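Table (furniture)

A table is a piece of furniture with a raised flat top, held up by legs, a central post, or brackets fixed to a wall. It is one of the oldest and most useful inventions found in the home, and its variety is a joy to explore: people eat at tables, write on them, cut cloth on them, play cards across them and, in many parts of the world, sleep under them on hot afternoons.

History

Stone and wood tables were in use in ancient Egypt, mostly as small stands that kept objects off the floor. Greek and Roman households had low tables that could be pushed beneath a couch after a meal. In medieval Europe the large dining table was often just a set of boards laid over trestles, and it was taken apart when the hall was needed for something else (the phrase "room and board" keeps a trace of those boards!). Fixed tables with heavy turned legs became common later on, and by the 1700s cabinetmakers were producing wonderfully clever designs with folding leaves, hidden drawers and tops that tilted upright for storage.

Parts and construction

The top may be a single slab, several planks joined edge to edge, or a sheet of manufactured board with a finished surface. Beneath it, many tables have an apron, a band of narrow boards that ties the legs together and keeps the top from sagging. Solid wood tops swell and shrink across the grain as the air changes, so makers attach them with slotted screws or small wooden buttons that can slide a little. It is a lovely bit of engineering, and hardly anyone who eats dinner above it ever sees it.
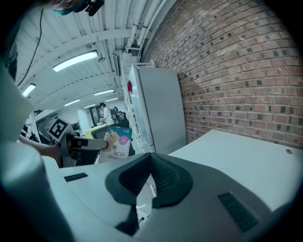
White tabletop with a small round hole near one corner.

Modern work tables often have openings in the top, usually to let cables pass through to the floor. Such an opening may be lined with a ring called a grommet, which protects the cable from a rough edge.

Regional forms

The town of Farkville is known for the Plamier, a narrow kitchen table 60 centimeters wide and 130 centimeters long, with one leaf that drops against the wall. Older Plamiers have pegged joints and no metal parts at all, and they still turn up at the town's furniture fair each February. The Ji is a much lower type, meant for people seated on cushions, with thick legs that curve inward at the foot. Good ones are a marvel to handle, light enough to carry under one arm and stiff enough to stand on.

Care

Wood tops do well with a soft damp cloth followed by a dry one. Oil finishes need a fresh coat now and then, while painted and plastic surfaces need only mild soap.

See also: Desk, Trestle, Workbench, Gateleg table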